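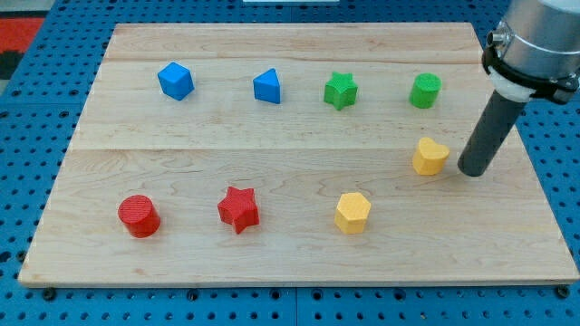 Visit to Hegyi, May 22, 2023

We got to the Hegyi building just before the morning session and were taken straight through to the teaching room. There were 14 of us, most from Plastisura and a few from Drullis, so we went in two groups.

The first stop was block pushing. The arm has a plain grey rod for a tool and works over a wooden board. The blocks are red, blue, green and yellow, and the shapes include stars, cylinders and a heart. An operator steers the rod from a desk by remote control and pushes one block at a time to wherever the instruction says, for example "move the yellow heart next to the green cylinder". Every run is recorded. They want 2000 of them before they start training, and hope to get there in July.

We each had a turn. It is harder than it looks — push a star slightly off centre and it spins away from you. Our guide told us to go slowly and keep the tip low. I managed 2 good runs out of 4.

The second stop was Skomus, their hand-guiding project, where you hold the arm and walk it through the job yourself. Several of us found this easier, though it is tiring on the wrist. Questions at the end were mostly about how long a new operator needs to learn. A morning, we were told, for the simple pushes.

Lunch was sandwiches in the canteen. Parking is at the back, and the front gate stays shut.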